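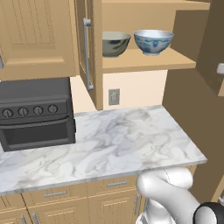
Cupboard open, bowls on the shelf, arm below. Simulated kitchen, Plostby build.

Simulate first, buy motors later. I've said it for months and the rest of our shared workshop still wants to get the soldering iron out.

A home arm should be judged on boring jobs. Revathi Shetty reckons one plain test bowl is enough, I dont agree. Give it dark flowers on one and teal swirls on the next, then tip the veiw right over.
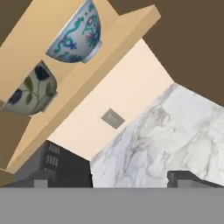 Our budget is 700 quid, and a simulated bowl costs nothing to drop. Spend the evenings there. Two painted bowls on a shelf, seen at a mad slant, will teach you more than another bracket. Brackets can wait till March.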